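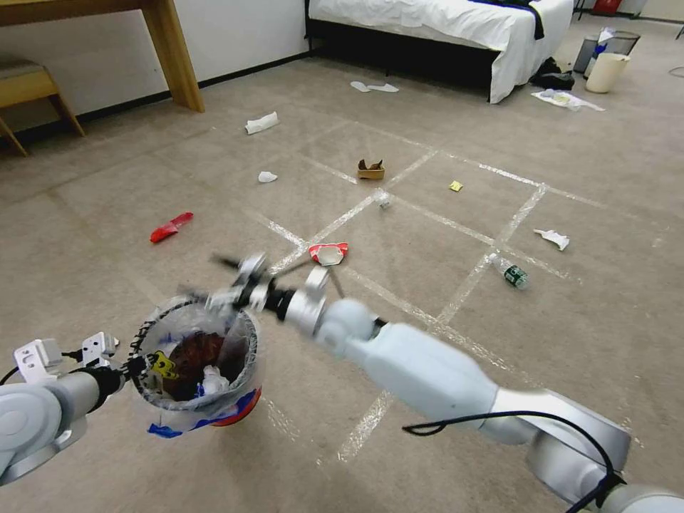
Clutch judder when warm, 1.6 diesel hatch - flywheel or release bearing?

torque_wrench_ian
Car is a 2012 1.6 diesel five-door, six-speed manual. Judder on take-up in first and reverse, only after 19 miles or so of mixed driving. Cold, it pulls away cleanly. Pedal weight is normal and the biting point hasn't moved. No slip in fifth or sixth under full throttle. There is a faint rattle at idle in neutral that goes away with the pedal down.

Local garage wants to fit a clutch kit and a dual mass flywheel for £1,716 including fluid. I would like to rule out cheaper causes first. Lower engine mount was replaced in January by the previous owner, make unknown.

Posted 26/12/2021

Willham
Rattle that disappears with the pedal down is usually the gearbox input shaft bearing or the flywheel springs. Judder only when warm leans towards the flywheel, or contamination on the friction plate. Has anyone looked in the bellhousing inspection hole for oil?

If the rear main seal is weeping, a new clutch will do the same thing within a year.

gearbox_oil
Check the mount before anything else. A cheap lower mount with soft rubber lets the engine rock on take-up and feels exactly like a worn clutch. I had this on the same engine. Swapped the pattern part for a genuine one and the judder went.

Willham
A soft mount would judder cold as well. His doesn't.

gearbox_oil
Not necessarily. Rubber softens with heat and that mount sits close to the exhaust. Mine was noticeably worse after a motorway run. It is two bolts and a long one through the middle, so there is no good reason to skip it.

Jafri
Worth measuring the flywheel properly before condemning it. With the box off, turn the secondary mass by hand each way until you feel the springs, and note the free play against the maker's limit for that part number. Then check rock. The tolerance differs between suppliers, so don't use a figure from another engine.

The problem is that the labour is nearly all in getting the box off. Once it's down most people fit the flywheel regardless.

torque_wrench_ian
No oil visible at the inspection hole, though I could only see the lower part. Mount does have a split in the rubber on the gearbox side, up to 2 mm wide with the engine rocked by hand. I have ordered a genuine one.

Can the flywheel be swapped for a solid conversion on this engine? Seen kits for a good deal less.

Bemard
It can, and I ran one for a while. Idle vibration went up and there was a drone between 1,500 and 2,000 rpm in the higher gears. The car was otherwise fine.

Jafri
I would avoid it on a diesel you intend to keep. The dual mass unit is there to take torsional vibration away from the gearbox. Remove it and the input shaft and synchros get the lot, unless the friction plate has proper long-travel springs, and most of the cheap kits don't.

Bemard
Mine had a sprung plate and the gearbox was healthy when I sold it. I accept that is one car.

torque_wrench_ian
Mount fitted this morning, through bolt torqued with the engine settled. Drove the usual route. Judder in first is much reduced. Reverse still does it when hot, slightly uphill. Neutral rattle unchanged.

Willham
Then you had two faults. Rattle and hot judder in reverse is still flywheel in my view. You can drive it as it is, but don't leave it until the rattle turns into a knock on shutdown.

gearbox_oil
Agreed on the rattle. Get a second quote with the flywheel priced as a separate line.

Recent topics
Rear caliper wind-back tool, left or right thread?
Glow plug light on after battery change
Coolant loss, no visible leak, pressure test passed
Tyre wear on inner edge after lowering springs

This site uses cookies to keep you logged in. By continuing to browse you accept our cookie policy.

Contact us | Terms and rules | Forum software by Hiretix | Back to top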